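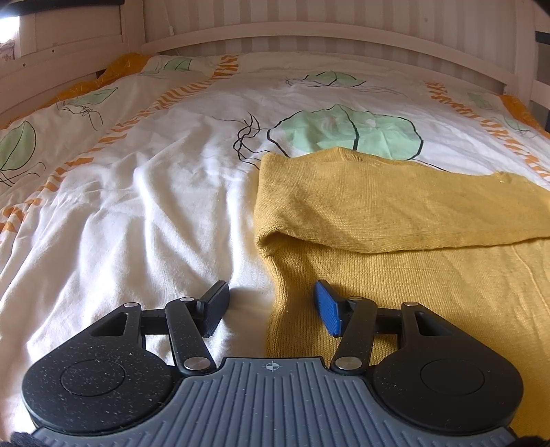 Wool felts when the scales on the fibre open in heat and lock under agitation, and the washing machine supplies both. Most shrinkage I see comes from the change of temperature between wash and rinse. A steady 30 degrees does less damage than a cool wash followed by a cold rinse at high spin. The mustard knit on the white duvet is the colour I get asked about most, as yellows show grey water marks early and people respond by washing them harder.

My procedure, revised after the April batch:

Fill the tub before the garment goes in. Dissolve the detergent fully. I use 60 mL of Cinard per load, which is under the dose on the cap. Submerge, press, leave for 90 minutes. Do not wring. Drain with the garment held against the side of the tub, then refill at the same temperature.

Spin at the lowest setting the machine has. Mine is an old Crenshaw top loader and the dial is off by one position, so I set it to Delicate and get Normal. Marcus Halvorsen has the same model and reports the same fault.

Dry flat on a towel, turned once. Pull the ribbing back to width while it is damp. Measure chest and sleeve before and after and write it down. I keep mine in a notebook; Sewwandi Siddiqui uses a spreadsheet and has data going back further than I do.

Blocking pins are optional for plain knits and necessary for lace. Stainless only. I lost a cream cardigan to a rust spot at the left cuff and oxalic acid shifted perhaps half of it.

Superwash yarns are a separate problem. They grow, and the 70 per cent wool blends grow unevenly. I will put up the measurements for those once the second round is dry.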